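Kastcombe Family Services
May 2018

The play corner at the Furnon Street center has a new floor mat. It is round and green, printed as a meadow with mushrooms, flowers and cartoon characters.

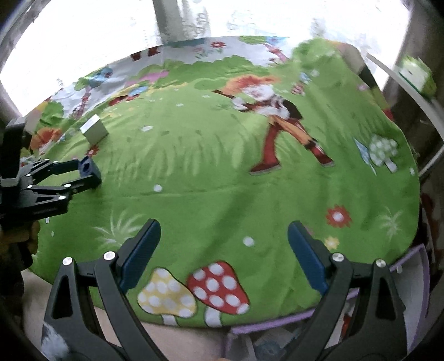
1 min read

Families asked in April for a softer place to sit. The mat was purchased with a 300 dollar grant from the Akbulut Fund and is open to children from 9 months of age.

Play sessions last 60 minutes. Please remove shoes at the edge of the mat and keep food and drinks at the tables.

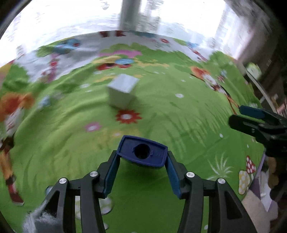

Toys are to be returned to the bins at the end of each session. Small parts should be handed to staff at the front desk.

A second mat has been ordered for the Dumero branch. Up to 2 adults may accompany each child at either location. Registration is open at both front desks.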